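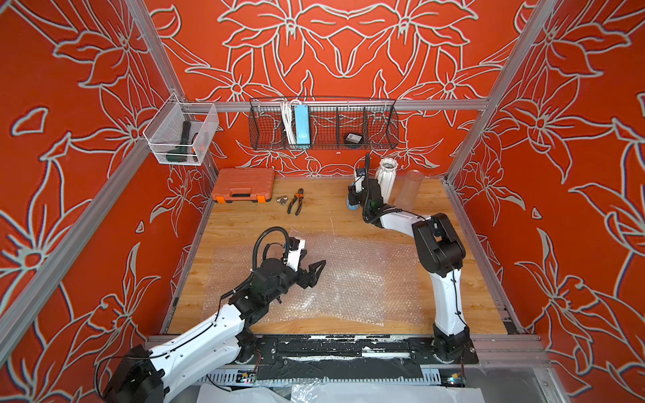

Wire baskets on the wall or one big bin for bench stuff?

hollyhock_732
Finally got sick of digging for pliers, so I'm going with wire baskets. Long black one on the rail at the back for cables and the power strip, white one up high on the left. I love the compartments! Pliers are still on the floor by the orange toolbox, along with the bubble wrap, so I'm not finished. Anyone else keep cables standing up like that?

Plolberg
Love the red flowers, first of all. My cables lived in a basket for six months and they crept out through the mesh every time I grabbed one. A velcro tie on each bundle fixed it.

zerken20
Going to disagree with both of you. Open baskets collect dust, and a power strip standing on end with cables packed next to it would bug me. Lid, toolbox, done.

hollyhock_732
The toolbox is where things go to disappear, zerken – I can never find the small stuff in there.

Wendy Heywood
I'm with the baskets (mine have been up since February and I'd never go back). I'd put the pliers in the high one though, so you can see the handles. And is the white ribbed vase staying? The scalloped edge is so pretty, but I'd knock it over in a day.

hollyhock_732
Vase stays! Might move it up to a shelf.

zerken20
Fine, but at least fold up the bubble wrap. I have nearly 144 feet of it in my garage and it takes over everything.

Ngui
Roll it and put a rubber band around each end. Folding leaves you with a big puffy square that won't fit anywhere. What did you use to hang the white basket?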